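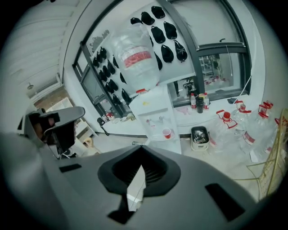 A workroom at Gultex, with white open shelving and a gray-framed window.

Visit to the Gultex Dyehouse, Wenemport
Report to members of the Wijesinghe Textile Society

On 23rd April, 22 members of the Society traveled to Wenemport as guests of Gultex, a commission dyer of wool and linen yarns. The party was received by the works manager, Frøydis Lunde, who gave a short account of the firm before the tour began. The Society was last invited to the works before the present dyehouse was built, and much of what members saw was new to them.

Gultex was founded to serve the carpet mills along the river. When those mills closed, the firm turned to smaller orders for hand weavers and upholstery workshops. The smallest lot accepted today is three kilograms. Ms. Lunde explained that small lots are costly to run, and that the price list has been revised to reflect this. Members who order yarn through the Society will find that the new prices apply from September.

The tour followed the yarn through the works. Hanks arrive tied in cotton and are scoured to remove spinning oil before any color is applied. Nga Mạc, who supervises scouring, told members that most complaints about uneven color can be traced to this stage. Wool that has been stored for a long time is often the most difficult, and she asked that customers state the age of their yarn on the order form where it is known.

In the dyehouse the party divided into two groups. The vats were in use throughout the visit, and visitors were asked to remain behind the yellow line. A lot of gray-blue linen for a chair maker was being lifted at the time, and the dyers kindly answered questions while it drained. Several members asked about the use of plant dyes. Madder and weld are offered to order, but the firm does not guarantee a repeat match in either.

The shade library was for many the most valuable part of the day. It holds over 2000 recipes, each filed with a wound card of the finished yarn. Cyprian Czerwiński has been transferring the older recipes from handwritten ledgers, and has so far completed 670. Some of the ledgers give quantities by the scoop, and the size of the scoop is not recorded. In such cases a fresh trial is dyed and compared with the card under daylight and lamplight. Mr. Czerwiński showed one green that had needed nine trials – the card itself had faded along one side.

Over lunch, Nhung Phan of the yarn merchants Hokach spoke about the supply of long-staple wool. She expects deliveries to remain slow through the summer and advised members with large projects to order early. Her notes have been placed in the Society's library and may be borrowed in the usual way.

The afternoon closed with a discussion on lightfastness, led by Châu Dương. Members who left samples for testing will receive their results by mail.

The Society thanks Ms. Lunde and her staff for their hospitality. Shade cards may be ordered through the Society's office at the members' rate.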